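**Allberg Growers' Resettlement Project: progress report to the Demavance Fund, second period**

Prepared by Tania Gazi, project lead, with field notes from Noemi Nakamura

Where we stand: of the 196 families who lost their fields to the Allberg reservoir, 100 now hold a signed plot agreement on the Castellanos tract. At the last report the number was zero, so I'm told I may call this momentum. The remaining families have a plot number but no signature, and a plot number grows very little.

### Land

The survey of the Castellanos tract is finished. It was finished once before, in spring, and then the county noticed that the north line ran through the county's own gravel yard. The line has been moved. We lost a strip along the creek and gained a slope that the county describes as "gently rolling." Noemi walked it in July and describes it as a hill. We have marked it for orchard and taken it out of the vegetable allotments.

Soil tests came back usable on the lower terraces. The upper ones need lime and at least one season of cover crop before anybody plants onions there, which is what most of the families grew and what most of them intend to go on growing. We did offer a workshop on other crops. Six people came, and four of them wanted to talk about onions.

### Water

The pump house has a roof, a door and a pump. It does not have a power connection. The utility has our application, our second application and a copy of the first one that it asked for after losing the original. Until the line goes in, we are hauling water with a rented tanker, and the rent comes out of the contingency line. At the present rate contingency lasts through the end of the next period and then stops being a line.

The main ditch has been cleared for 330 yards from the headgate. The last stretch, down to the lower terraces, is waiting on an easement from the neighboring Plirnent estate. Their lawyer is courteous and answers every letter with a question about the previous letter.

### Money

Spending is under budget overall, mostly on account of things that haven't happened yet. Fencing is the exception. We overspent there by $3138 after the posts for the east side were delivered to the west side and had to be moved by truck. The supplier has agreed to split the cost of the trucking, and the figure above is our half. I'd like to move the unspent workshop funds across to cover it. Please let me know if that needs a form. I assume it needs a form.

### Families

Saturday office hours at the grange hall are busy, and people bring their deeds in whatever they've kept them in, including a cookie tin and a bowling bag. Two families have asked to trade plots so that they can stay next to their old neighbors, and one has asked to trade so that it needn't. All three requests have gone to the county, which has no procedure for trades but has promised to write one.

The harder matter is the older growers. Several have told Noemi they'll take the compensation and leave the plot to a son or daughter who lives two hours away and works in a bank. The agreement requires a resident cultivator. We'd like the Fund's view on allowing a lease within the family for the first three years, and we'd like it before the next round of signings. 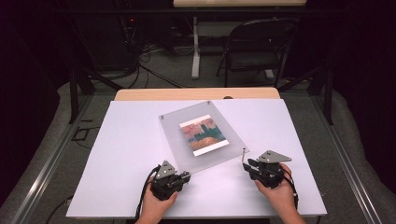
On the lease question, a short letter would do, even one that says no. The next signings are set for the grange hall as soon as the revised plot map is printed, and Noemi will send you a copy along with the tanker invoices.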